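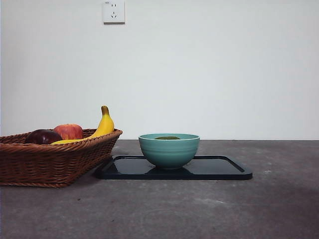 Fruit Service in the Staff Break Rooms

Beginning in May, the Office of Workplace Services will provide fresh fruit in all 8 break rooms of the Mansilla Building. The service replaces the vending contract that ended this spring and is open to all employees, contractors and registered visitors at no charge.

Fruit will be set out in woven baskets on the break room tables by 7:30 a.m. on working days. Apples and bananas will be offered throughout the year. Other fruit will vary with the season and with what the supplier, Cletodmont, has available. The Office has ordered 80 pounds of fruit per week for the first month and will adjust the order once actual use is known.

"We had 37 written requests for fruit in the last employee survey, more than for any other item," said Rocío Quezada, Director of Workplace Services. "The baskets are a modest start, and we expect the selection to change as we hear from each floor."

Employees are asked to observe the following points when using the baskets.

Fruit is washed before delivery. Employees who prefer to wash it again may use the break room sinks.

Bananas should be placed on top of firmer fruit and kept clear of the bottom of the basket, where they bruise. Any fruit that is split or leaking should be removed at once and put in the compost bin.

Trays and bowls on the tables are shared property. Please rinse them after use and return them to the same table before leaving the room.

Baskets are to remain in the break rooms. Departments that need fruit for a meeting may request a separate delivery from Aldana Gaete, extension 37, by noon on the working day before the meeting.

Whole fruit only should be left in the baskets. Cut fruit and food brought from home belong in the refrigerator, labeled with the owner's name. 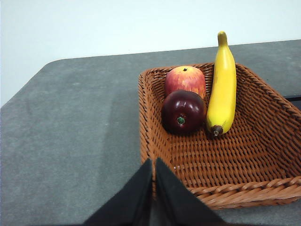 Care of the Baskets

The baskets will be emptied and wiped with a damp cloth at the close of each week. They should not be soaked or placed in the dishwasher, as standing water weakens the weave and the rim. If a strand has come loose, please do not trim it. Leave the basket at the Workplace Services counter on the first floor, where a replacement will be issued the same day.

Fruit remaining at the end of the week will be collected by Emiliano Insaurralde and sent to the Ivano Street food pantry. Employees who wish to help with the Saturday drop-off may add their names to the sheet posted beside the counter. The drive takes 5 minutes from the loading dock, and a cart is provided.

Comments on the service, including requests related to food allergies, may be sent in writing to Valter Ramalho in the Office of Workplace Services.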